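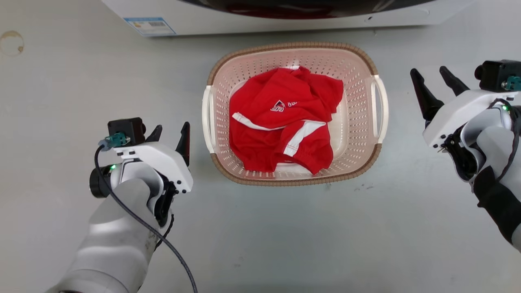 Can a robot do laundry yet, start to finish?

Posted by wovside_dad

We're a family of 5 and I'd pay real money to stop doing the wash. I keep seeing clips of two-armed robots with a basket and a front loader. Is any of it ready for a normal house, or should I check back in ten years?

Kirstin Rankin

Parts of it. Picking up one shirt or a pair of shorts is the easier end. 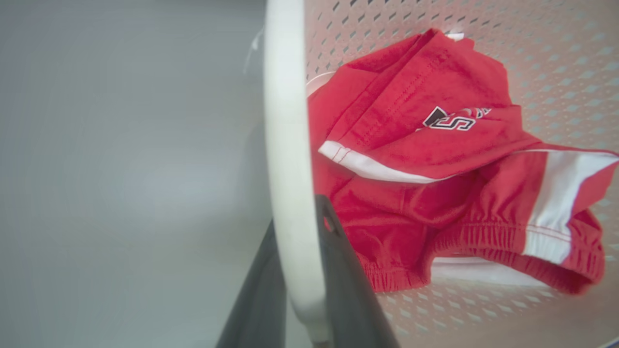 Knit fabric folds over on itself, so the machine has to guess where one layer stops and the next starts. At Drelimthorpe we ran 347 loading trials in June and 19 ended with a sleeve hanging out of the door. A mixed load is harder, and checking pockets is harder still.
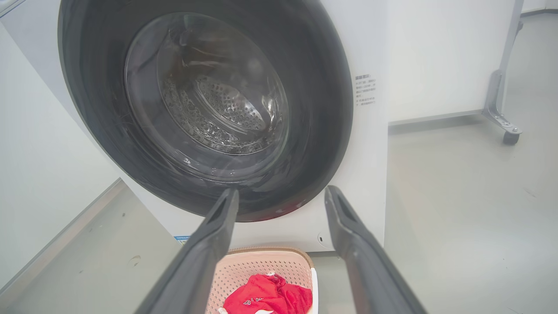
Front loaders do at least have a wide opening that stays put. Folding and putting away is where I'd expect you to wait longest. I wouldn't buy one this year.

magyar_mike

no. get a second basket and make the kids sort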